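Household Chemistry, Unit 4: Dry Cells
Handout for the evening section, Villport
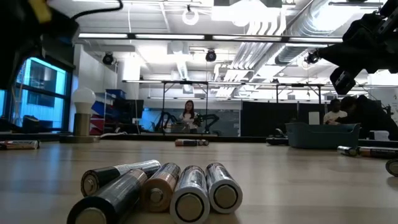

Photo: Grumer Teaching Collection. Cylindrical batteries on a wood tabletop.

Read before the lab. Updated 2024-09-20. The section on disposal replaces the one in the old packet.

1. Terms
A cell is one unit that turns chemical energy into electrical energy. A battery, strictly speaking, is two or more cells joined together. In everyday speech a single AA cell is called a battery, and these notes do the same except where the difference matters.

Anode: the electrode that gives up electrons while the cell is in use. In an alkaline cell this is powdered zinc.
Cathode: the electrode that takes up electrons. In an alkaline cell this is manganese dioxide mixed with carbon.
Electrolyte: the material that lets ions move between the two. In an alkaline cell it is potassium hydroxide in water, held in a paste.
Separator: a thin layer that keeps the electrodes from touching but lets ions through.

2. What happens in use
Zinc is oxidized at the anode. The electrons leave through the negative terminal, pass through the lamp or motor, and come back in at the positive terminal, where manganese dioxide is reduced. A fresh alkaline cell reads a little over 1.5 volts with nothing connected. The voltage falls slowly as the zinc is used up, and it drops faster near the end.

On the usual AA or AAA cell the raised nub is positive and the flat end is negative.

3. Primary and rechargeable
Primary cells are used once. The products of the reaction do not go back neatly to the starting materials, and trying to charge such a cell can make gas and force it to leak.

Rechargeable cells of the nickel-metal hydride type give 1.2 volts. Most devices accept them. A good one can be charged up to 1000 times if it is not left in a hot place or run completely flat.

4. Capacity
Capacity is given in milliampere-hours (mAh). Multiply the current in milliamperes by the hours the cell can supply it.

Worked problem: a AAA cell is rated at 900 mAh and runs a clock radio that draws 100 mA. 900 / 100 = 9 hours. The real figure will be lower at high current or in the cold.

5. Storage and leaks
Keep cells dry and at room temperature. Do not mix old and new cells in one device. The white crust on a leaking alkaline cell is mostly potassium carbonate. Wear gloves, wipe it off with a little vinegar on a swab, then dry the contacts.

6. Disposal
Tape the terminals of lithium and rechargeable cells before you hand them in. The drop box is by the Akl Street door. Rules for alkaline cells differ from town to town, so check yours.

For the October lab
Read pages 7 to 11 in the Omon lab manual. Bring a calculator and goggles. Meters are supplied.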